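Questions people ask before they visit the Piladholm video program, answered by the people who set it up. If yours isn't covered, ask at the desk on your way in – we love being asked.

## What am I going to see?

Nine artists' videos, shown in two rooms, plus one very long piece by Zuleica Lopes that gets a room to itself. Hers is hand-drawn animation about a family of eels running a hotel, and it's wonderful. The shortest work in the program is 13 minutes. The longest is the eel one, at just under two hours, and yes, people really do sit through it!

## Do I have to start at the beginning?

Nope. Everything loops. A card outside each room gives the start times, and most of the works hold up fine if you walk in halfway. The exception is *Desbridge*, by Emerson Bittencourt, where the opening tells you who the narrator is talking to. Wait for the top of the loop if you can.

## Is it OK for kids?

Mostly. Room 1 is fine for any age, though a seven-year-old may find the slow ones slow. Room 2 has nudity, some swearing and a drawn scene of a dog being buried that has made plenty of adults cry. The Lopes is gentle until its last 19 minutes, when the hotel floods. There are ear defenders in three sizes on the hook by the coats.

## Can I talk to the artists?

Please do! Washington Macedo and Emerson Bittencourt will both take questions after the evening screening on opening night, with Adalberto Xavier moderating. You can put your hand up, or write your question on a slip and Adalberto will read it out. Slips are great if you're shy. Some of last year's best questions came in on slips, including one about sandwiches that led to a 20-minute answer on editing. 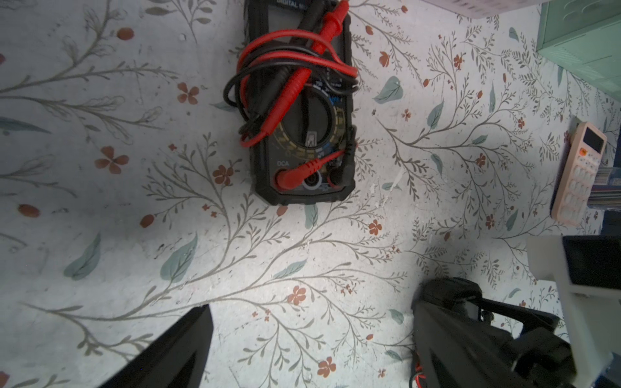
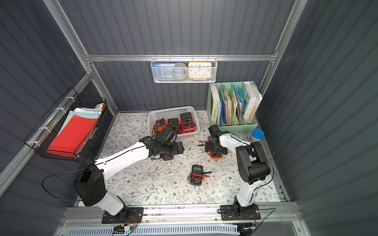 *4 min read*

## How many drawings are in the Lopes piece?

We get this one constantly. There are 2000 ink drawings, and 700 of them are up on the walls of the corridor outside, hung edge to edge in the order they appear. You can walk the first third of the story before you ever sit down. Please keep bags in front of you in there, it's narrow.

## Is the sound loud?

Room 2 is, on purpose. Macedo's *Van Dusen* was recorded inside a water tank and he wants you to feel it in the bench. The back row is noticeably softer than the front. Every work with speech has captions in English, and printed transcripts are in the rack – take one home if you like.

## Can I take photos or film?

Stills without flash are fine in the corridor. No filming of the screens, please, except for the trailer that plays by the entrance.

## Are there seats?

Benches in Room 1, benches and floor cushions in Room 2, and proper armchairs for the Lopes. There's space for wheelchairs at the front and at the side of every room. Folding stools are stacked by the door if you'd like to sit in the corridor too.

## Can I watch any of it at home?

Two works, yes. Rogério Rangel has put both of his shorts on Elotier, where they stay up until the end of July. They're lovely on a laptop, but the second one has a very quiet soundtrack, so use headphones. The rest can only be seen in the building.

## Can I come back on the same ticket?

Yes, as often as you want while the program is up. Keep the stub.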